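Chapter 7
Looking After a Hand-Held Gripper

What you will learn in this chapter
How a hand-held gripper is put together and why its joints need regular care
How to check, clean and replace the rubber pads
How to set the jaws so that both sides meet squarely
How to keep a service log that somebody else can read

7.1 Starting at the jaws

In Chapter 6 we set up a complete folding cell, with its table, its arm and its safety stops. Now we come down to something you can hold in one hand, and I think it is the most enjoyable machine in the book. A hand-held gripper has so few parts that you can know every one of them, and you can feel a fault through the handle long before you can see it. That is a lovely thing for a learner!

Our working model for this chapter is the Kulloden training gripper, the one used on the bench course at Cunanton. It has two curved jaws, each turning on a pin, and a rubber pad fixed along the inside of each jaw. Squeeze the handle and a short link pulls both jaws inwards together. Let go, and a spring opens them again. If you have a different make in front of you, don't worry. The names of the parts may change, but the checks are much the same.

Clothing is a wonderful test for a gripper like this. A block of wood will forgive a worn pad. A padded jacket won't -- the outer cloth is slippery, the filling squashes and springs back, and there are zips and pocket edges waiting to catch on anything rough. If one jaw closes a little ahead of the other, the cloth gets pushed to one side before the grip is made. You will feel the handle twist slightly as it happens.
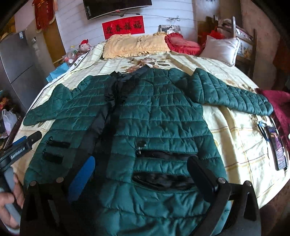 So the pads come first in every service. Open the jaws fully and run a fingertip along each pad from root to tip. You are feeling for shiny patches, nicks and lifted corners. Wipe both pads with a damp, lint-free cloth and let them dry in the open air. Solvents make the rubber swell, so keep them well away. At Cunanton the pads are changed every 2,000 closings, or sooner if a corner has lifted, and always as a pair. A new pad facing an old one gives you a lopsided grip straight away.

Next, the pins. Hold the handle still and try to rock each jaw from side to side. A trace of movement is fine; a click is a worn bush, and you will fit a new one in Section 7.4. Put a single drop of light oil on each pin, work the handle 30 times, and wipe off whatever comes out. Oil left on a jaw will find its way to the pad -- and then to somebody's sleeve.

Last comes the setting. Close the jaws slowly on a strip of thin card. Both pads should touch it at the same moment, along their whole length. If they don't, loosen the lock nut on the link, turn the adjuster a quarter turn, and try again. Be patient with this one. It took me most of an afternoon the first time, and I was thoroughly pleased with myself at the end of it.

Before you move on

Turn to the blank service log on page 31 and fill in the first line for your own gripper. Write down the pad condition, the play at each pin and the result of the card test.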